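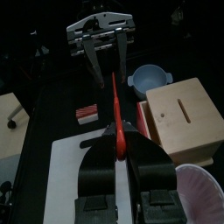
Rellutent Project Group, Flerel Robotics Laboratory
Working paper, revised April

3. Collecting the Demonstrations

3.1 Setup and operators

All demonstrations were collected at a single table in the Flerel laboratory. An operator drives the arms from a nearby desk and watches the wrist camera streams on a monitor. Eight operators took part. None had worked on the learning code, and each completed a practice block of 18 episodes that was thrown away before training.

An episode begins when the operator presses a foot pedal and ends when the pedal is pressed again. We record joint positions, gripper opening and the camera streams on one clock. Earlier sets collected under the Danko protocol stored the streams separately, and lining them up afterward cost us a good deal of usable data.

3.2 Objects and layout

We wanted the policy to see clutter from the first day of training. Objects are therefore left on the table between episodes unless they block an arm. Containers, blocks and a slotted wooden box share the workspace with whatever is being handled, and several of them overlap in the wrist view. Figure 2 shows a view of this kind, with a red object pinched near its rounded end and the box close behind it.

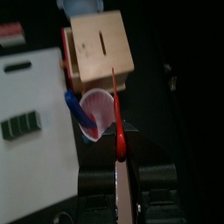
Figure 2. Wrist camera view with a red object held in front of the slotted wooden box. A white paper cup is to the left of the object.

The layout is changed after every block of episodes. Operators are told which object to pick up and where to bring it, but they choose the approach and the grasp themselves. This gave us more spread in grasp angle than the scripted paths we tried first. It also gave us more pauses, and we kept those in the raw logs.

3.3 Labels and rejected episodes

Each episode gets a short text label typed by the operator right after the second pedal press. A second person reads the label against the video within the same shift. We used six outcome codes, covering success, a drop, a wrong target, contact with another object, an operator stop and a recording fault. Drops were kept. In the Trudaver set they had been removed, and policies trained on it tended to freeze once an object slipped.

Thin and tapered objects were the hardest to label. The fingers hide part of the object in the wrist view, and the tip can fall against a background of similar brightness — two readers often disagreed on the moment of contact. For these episodes we mark a short window instead of a single time step, and the training loss ignores the contact signal inside that window. Recording faults are left out of training altogether, but the logs stay in the archive with their codes.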